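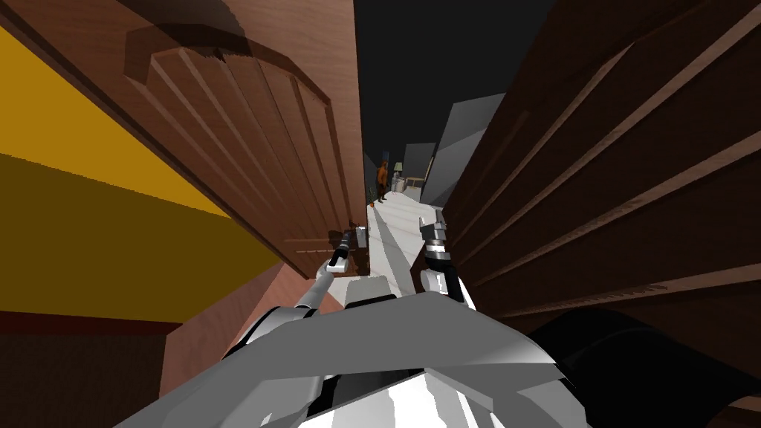 Do I need to build the real base before I start on door opening?
Start in the simulator and leave the base until the arms can get through a doorway without clouting anything.

plillgate_pete
That's the short version of what I got told at the Marnden shared workshop, and I've been at it since July. Two arms, one torso, and a virtual house full of doors. I've done 500 tries on the double doors with the arched panels and I'm fairly hooked! The real arms are still in bits on my bench, mind.

soldergoblin
Disagree, sorry. A simulated door never sticks. My back door needs a shoulder in winter and no amount of clicking about would have taught my Watar arm that. Build the thing, let it fail.

Hannelore Rothe
Depends what you break, though. I stripped a Hubáček gearbox on a cupboard and it was 14 weeks before I got another one. What are you doing about the handle, Pete?

plillgate_pete
Left gripper goes to the handle, right one stays up near the gap between the two leaves — that's the plan anyway.
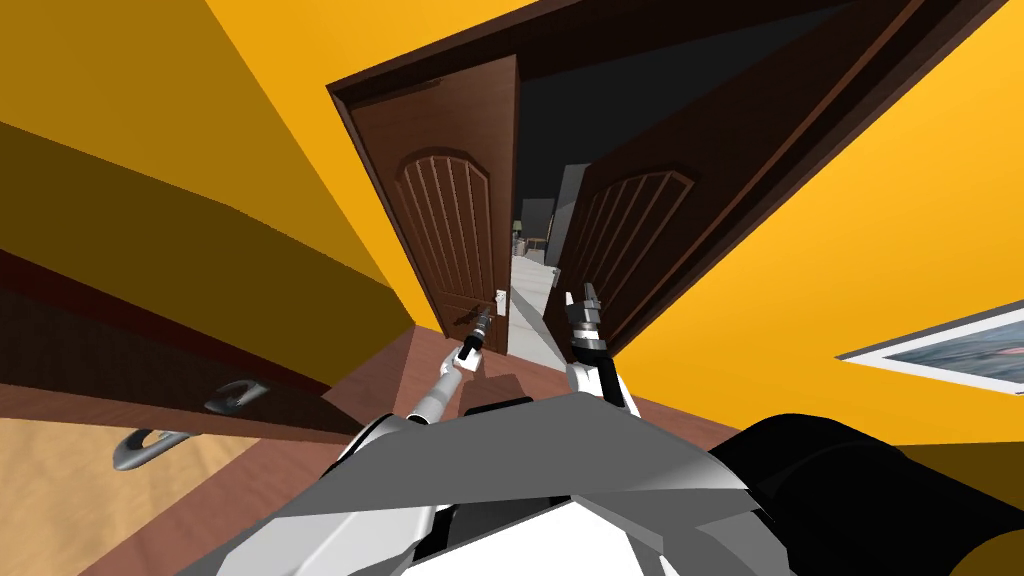
I had the right arm tucked in to begin with, but then it had miles to travel once there was room to get through. Keeping it up costs me a bit of elbow space and I can live with that. The handle is small, so I've slowed the last bit of the reach right down.

soldergoblin
Slow is fine on a screen. Try it with a real spring in the latch.

Hannelore Rothe
You can add a stiffer latch in the settings, can't you? I'd do 27 runs with that before touching the gearboxes.

plillgate_pete
Ooh, hadn't thought of the latch. Will have a go after tea and post the settings.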